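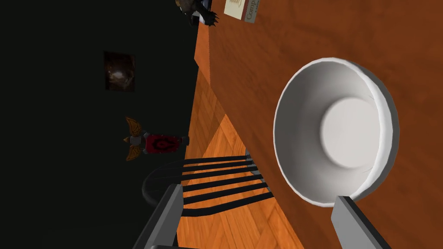 White bowl on the wooden table, parquet beyond.

The Edgate open house starts at 2, so of course the parking lot was full by 1:30 and I walked in from the feed store. Edgate makes soup bowls, and once a year in June it lets the public in to see how.

Our guide was Matúš Zeman from the glaze room, who had 13 of us and one working microphone, which he gave to a child. We learned that a bowl is fired at a heat I didn't catch and inspected by a woman who did not look up. 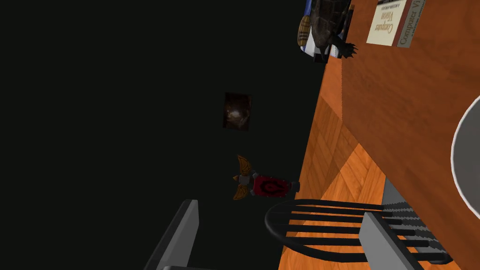
Page last changed: June, 3:40 p.m.

The seconds shop is the real reason people come. A Zimora bowl with a wobble costs $3. One without a wobble costs $40, and I could not find the wobble. The line ran back past the restrooms and was moving at the speed of clay.
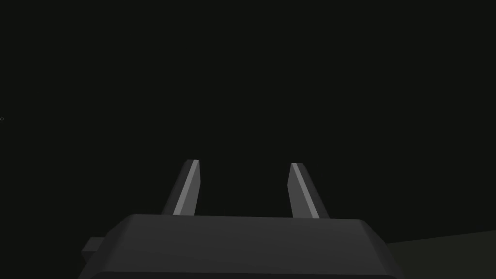 Dark background, gray in front.

Coffee was free, served in paper cups. I bought two wobbly bowls and a lid that fits neither. Bring cash next year, the card reader was at lunch.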